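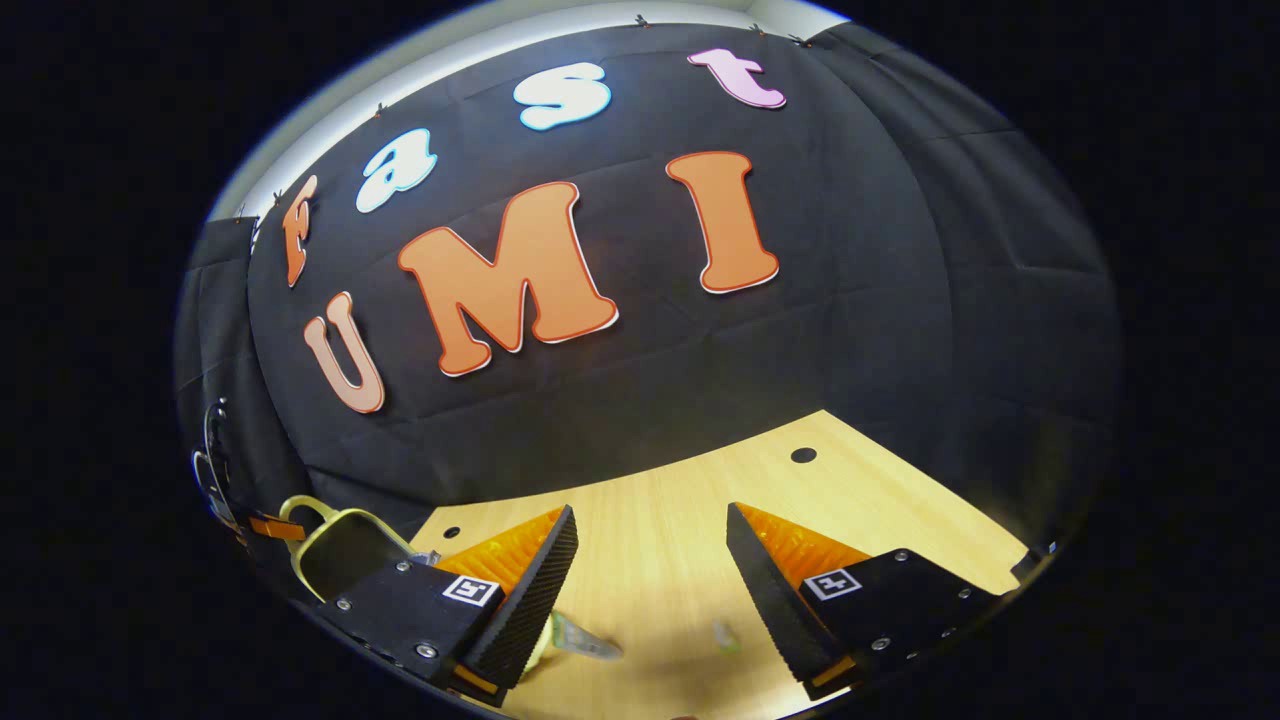
3.2 Warum wir beim Lesen von Aushängen ständig danebenliegen

Ich gebe zu, dass ich diesen Abschnitt dreimal umgeschrieben habe. Eigentlich wollte ich nur zeigen, dass bunte Einzelbuchstaben langsamer gelesen werden als ein Wort in einer Farbe – so steht es ja seit Jahren in jedem zweiten Lehrbuch. Dann kamen die Daten aus dem Gemeindehaus Tavinon, und ich saß im März ziemlich ratlos davor.

Insgesamt habe ich 2915 Lesezeiten ausgewertet, alle mit der Software Prerkamix erfasst (die Version mit dem lästigen Zeitstempelfehler, siehe Anhang B). Kurze Wörter bis vier Buchstaben wurden bunt genauso schnell gelesen wie einfarbig. Erst bei Wörtern ab 9 Buchstaben ging die Schere auf, und bei 11 war der Unterschied so deutlich, dass ich ihn schon beim Zuschauen bemerkt habe!

Abb. 4: Ausgeschnittene Buchstaben in verschiedenen Farben auf schwarzem Stoff, oben »fast«, darunter größer »UMI«.

Mich überzeugt am ehesten die Erklärung, dass kurze Wörter als Ganzes erfasst werden und die Farbe dabei kaum stört. Beweisen kann ich das mit diesem Aufbau nicht, dafür bräuchte ich Blickdaten. Die Schriftart Skelteck habe ich übrigens nach 1000 Durchgängen herausgenommen, weil ihr kleines a dem o zu ähnlich sieht – sehr ärgerlich, aber die Ergebnisse bleiben auch ohne sie stabil.

14 Mal geteilt · 3 Kommentare

Suchbegriff eingeben

Ähnliche Beiträge
Zeilenabstand auf Plakaten: ein Nachtrag
Lesbarkeit von Kreideschrift im Unterricht
Der Murthy-Lesetest in der Praxis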